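# Toft open day recordings

Hi! You've found the data we saved from the Toft open day, back in March. I wrote this card mostly from my own notes, so expect a few holes. If something looks off, open an issue and I'll dig through the logs.

The short version: we opened the workshop on a Saturday, let people wander in, and ran the towel folding demo over and over until closing. Everything the arms did went into the set, good runs and bad. That came to 509 episodes, and 106 of those have a visitor picking which cloth goes next (kids are ruthless, they always want the biggest one).

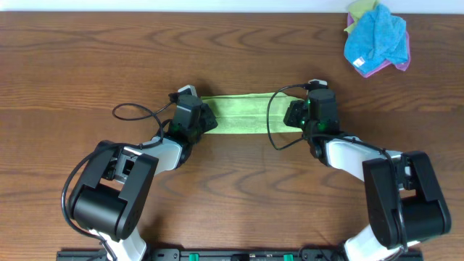

Folding is a nice thing to show a crowd, as everybody who walks in already has opinions on how to do it. The policy running on the day was Lalla, our two-arm controller, with Orkel doing the logging. I'd hoped to show off the long, skinny fold most of all, with one gripper on each short end of the towel, like the light green one, and people did crowd in for that. The blue and pink-purple cloths heaped up in the corner got plenty of requests too. The heap is left crumpled on purpose, and you'll find the same kind of mess in most episodes.

## What's in the folder

- `episodes/` - one file per run, with joint positions and gripper state for both arms
- `video/` - the fixed camera, no sound
- `notes.csv` - my comments, typed between runs, spelling not guaranteed
- `splits/` - the train and test lists we use with Gendine

## Stuff to know before you train on it

The lights got changed after lunch, so the morning and afternoon clips don't match in color. I haven't corrected for that.

There are 7 episodes where I hit stop by hand. They're marked `stopped` in the notes and I'd leave them out.

Success labels are mine alone, and I was pretty generous before my first coffee - please check a handful yourself before quoting any numbers.

## Loading

Version 2 of the Orkel reader is the one you want. Older readers open the files fine but swap left and right, and it took me a whole evening to figure that out!

Faces and voices aren't in here.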